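Frequently Asked Questions – Colness Theater

Tickets and booking

How do I buy tickets?
You can book online at any time, by phone, or in person at the box office. The box office opens at 10 a.m. on performance days and stays open until the show has started. On days with no performance it is closed, but you can leave a phone message and we will call you back.

Can I choose my own seat?
For most shows, yes. The main house has 203 seats and they are all numbered. Some productions are staged with the seating taken out or moved, and those are sold as general admission. The show page will say which it is before you pay.

Can I exchange or return a ticket?
You can exchange a ticket for another performance of the same production up to 24 hours before the start time. There is no fee. If the new performance costs more, you pay the difference. We do not give cash refunds unless a performance is canceled.

What happens if a performance is canceled?
We email everyone who booked and offer either a new date or a full refund. If you booked by phone without giving an email address, please make sure we have a number that you answer.

Do you have cheaper tickets?
The first Tuesday performance of every run is pay-what-you-can, with seats sold in person only. Students pay half price at all other performances, with ID.

Your visit

How early should I get there?
The lobby opens an hour before the show and the house opens half an hour before. For general admission shows the line forms along the left side of the lobby, under the posters.

What if I am late?
It depends on the production. Where there is a suitable break, the house manager will take you to a seat near the back, and you can move to your own seat at intermission. Some shows have no break and no late seating at all. The Sheehan Studio has only one door and it opens onto the stage, so nobody can be let in there after the start.

Can I bring drinks inside?
Drinks with a lid are fine in the main house. Food is not allowed in either space, apart from anything you need for medical reasons. The lobby bar sells coffee, tea, beer and wine, and you can order for intermission before the show.
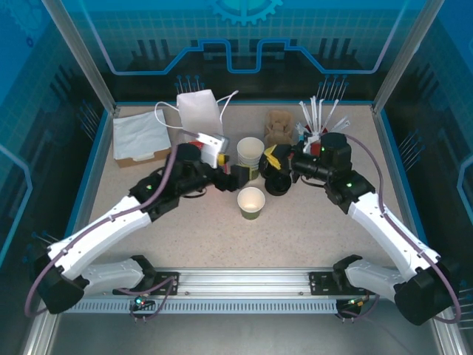
Is there parking?
There is no theater lot. Street parking is free after 6 p.m. on the blocks north of the building. Two accessible spaces are marked right outside the main entrance.

Is there a coat check?
Yes, from October until the end of winter. The rest of the year we can hold one large bag per person behind the box office counter.

About the shows

What does "promenade" mean on a show page?
It means the audience stands and walks during the performance. "Limov", by Sorcha Heffernan, is staged this way and moves through four rooms over 80 minutes, including one flight of stairs. Wear shoes you can stand in. Folding stools are available on request, and there is an elevator route that reaches every room in time for the scene. Please ask for either one when you book.

Will the actors talk to me?
In "Limov" they might. You will never be made to speak or be brought onto the stage. If you would like to be left alone, tell the usher at the door and you will be given a gray wristband. The cast know what it means.

Is there strobe lighting, haze or loud noise?
Any of these will be listed on the show page and on a sign at the house doors. "Cimidari" uses haze throughout and has one loud bang near the end of the first act. There is no strobe in it.

Are the shows suitable for children?
Each page gives an age guide. It is advice only, except for late performances, where everyone must be 16 or over. Children under two are not admitted except at family matinees.

Can I take photos?
Before the show and during intermission, yes. During the performance, no photos, video or sound recording, and please switch your phone off fully – a silenced phone still lights up.

Scripts and auditions

Do you read new plays?
Yes. Catríona Brennan, our literary manager, reads scripts all year. Send the first 10 pages and a synopsis of no more than 600 words, as a single file. Replies can take almost four months. Please send one play at a time, and wait for an answer before sending another.

How do I audition?
Open calls are posted on the Auditions page when a production is being cast. We do not keep headshots on file between productions.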